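Startseite | Hefte | Rubriken | Autorinnen und Autoren | Suche

Zuletzt aktualisiert: 29. Januar 2023

3 Kommentare · 16-mal geteilt

3.2 Deckel drauf oder Deckel daneben? Vom Umgang mit Dosen im Haushalt

Jetzt komme ich endlich zu den Dosen, auf die ich mich beim Schreiben am meisten gefreut habe (Veronika Lehner, mit der ich die Interviews geführt habe, behauptet, man merke das dem Kapitel an). In Abschnitt 3.1 ging es um Schubladen und darum, wie Leute ihre Schubladen erklären, wenn man danebensteht. Bei den Vorratsdosen ist das alles noch viel schöner, weil eine Dose eben aus zwei Teilen besteht und die beiden Teile im Alltag ständig getrennte Wege gehen.

Ich hatte mir das am Anfang viel zu simpel vorgestellt. In meinem ersten Entwurf stand noch eine Skala von »ordentlich« bis »unordentlich«, und Edeltraud Thaler hat mir die in der Besprechung im Juli ziemlich freundlich und ziemlich gründlich zerlegt. Ihre Frage war: Ordentlich für wen denn? Wer die Deckel getrennt aufbewahrt, spart Platz und sucht dafür länger. Wer jede Dose geschlossen ins Regal stellt, hat lauter Luft im Schrank stehen, findet aber alles sofort. Beides wurde uns in den Gesprächen als »die ordentliche Art« vorgestellt, manchmal innerhalb derselben Familie und mit erheblicher Lautstärke.

Also haben wir die Skala gestrichen und schauen lieber auf einen ganz bestimmten Moment, den ich im Folgenden den offenen Zustand nenne. Gemeint ist die Zeit, in der eine Dose schon (oder noch) etwas enthält und der Deckel irgendwo anders liegt. Abbildung 4 zeigt so einen offenen Zustand: Die durchsichtige Dose steht mitten auf dem Tisch, ein kleines verpacktes Stück liegt darin, der runde Deckel rechts daneben, und hinten wartet ein weißer Drahtkorb. Mehr braucht es für unsere Zwecke gar nicht, und trotzdem kann man über diese vier Dinge erstaunlich lange diskutieren. Wir haben es getan!

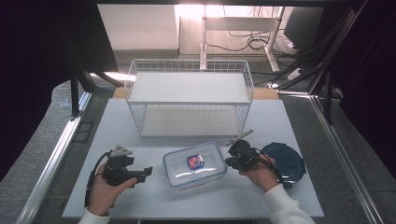 Abbildung 4: Offener Zustand mit Dose, Deckel und Drahtkorb.

Was mich am offenen Zustand so beschäftigt, ist seine Dauer. Ich hätte gewettet, dass er kurz ist, ein paar Handgriffe lang, Sachen rein, Deckel drauf, fertig. In den Haushalten, die wir besucht haben, konnte er sich aber über einen ganzen Nachmittag ziehen. Eine Teilnehmerin hatte eine Dose mit Teebeuteln offen neben dem Wasserkocher stehen, und als ich nach dem Deckel fragte, musste sie überlegen. Er lag unter dem Brotkorb. »Der wohnt da«, hat sie gesagt, und ich habe mir das Wort »wohnen« sofort ins Feldheft geschrieben und zweimal unterstrichen.

Thirumalai Menon hat daraus später den Vorschlag gemacht, zwischen Parkplatz und Wohnort zu unterscheiden. Ein Parkplatz ist da, wo der Deckel hingelegt wird, während man einfüllt: meistens gleich neben der Dose und meistens auf der Seite der Hand, die ihn abgenommen hat. Ein Wohnort ist da, wo er auch morgen wieder liegen wird. Von außen sind die zwei schwer auseinanderzuhalten, man muss die Leute schon fragen, und selbst dann bekommt man gelegentlich zu hören, das sei doch wohl egal. (Ist es nicht, jedenfalls nicht für dieses Kapitel.)

Dann ist da die Sache mit der Verpackung in der Verpackung. Ich gebe zu, dass ich darüber anfangs hinweggegangen bin. Warum legt man etwas, das schon eingewickelt ist, noch einmal in eine Dose? Riegel, Tütchen, Bonbons, einzeln verpackte Kekse: Vor dem Austrocknen muss man die kaum schützen. Gefragt haben wir trotzdem, und die Antworten hatten mit Frische fast nie etwas zu tun. Es ging ums Zusammenhalten. Kleine Packungen rutschen im Schrank nach hinten, fallen durch die Gitterböden und tauchen beim nächsten Umzug wieder auf. In der Dose haben sie einen Rand um sich herum. Liesl Baumgartner, die das Material als Erste komplett durchgelesen hat, spricht deshalb von Sammeldosen und will sie sauber von den Vorratsdosen getrennt wissen. Ich finde die Grenze weniger scharf als sie, übernehme die Wörter aber gern.

Für Sammeldosen gilt nach unserem Material ziemlich durchgängig, dass der Deckel unwichtiger wird. Was verpackt ist, bleibt ja verpackt. Trotzdem werden die Deckel aufgehoben! Einen ohne Dose wegzuwerfen fiel fast allen schwer, eine Dose ohne Deckel bekam dagegen schnell einen neuen Beruf als Behälter für Gummiringe oder Batterien. Nosipho Nkuna hat mich hier auf etwas hingewiesen, das ich ohne sie übersehen hätte: Der einzelne Deckel trägt die Hoffnung, dass die passende Dose wieder auftaucht, etwa aus dem Büro oder von der Schwägerin. Das klingt ein bisschen groß für ein Stück Küchenkram, deckt sich aber mit dem, was uns erzählt wurde.

Zum Korb muss ich auch noch etwas sagen. Drahtkörbe kamen in den Gesprächen öfter vor als geschlossene Kisten, und gelobt wurden sie fast immer dafür, dass man hineinschauen kann. Kritik gab es wegen der Kleinteile, und damit sind wir wieder bei der Sammeldose, denn genau sie macht den Korb für kleine Sachen brauchbar. Korb und Dose arbeiten also zusammen, der eine für die Griffnähe, die andere für den Zusammenhalt. In der Kodierung haben wir sie deshalb als Paar behandelt, sobald sie auf derselben Fläche standen. Ob das klug war, weiß ich nicht so recht. Bei sehr großen Tischen landet dann manches in einem Paar, das im Alltag der Leute wenig miteinander zu tun hat.

Insgesamt liegen dem Abschnitt 40 Haushaltsgespräche und ungefähr 300 Seiten Feldnotizen zugrunde, von denen viele in meiner Handschrift sind, was das Nachkodieren für die anderen nicht leichter gemacht hat. Wo wir uns beim offenen Zustand nicht einig wurden, haben wir die Stelle stehen gelassen und beide Lesarten notiert. Das betrifft vor allem die Fälle mit halb aufgelegtem Deckel, die ich in 3.3 getrennt bespreche, zusammen mit den Schraubgläsern.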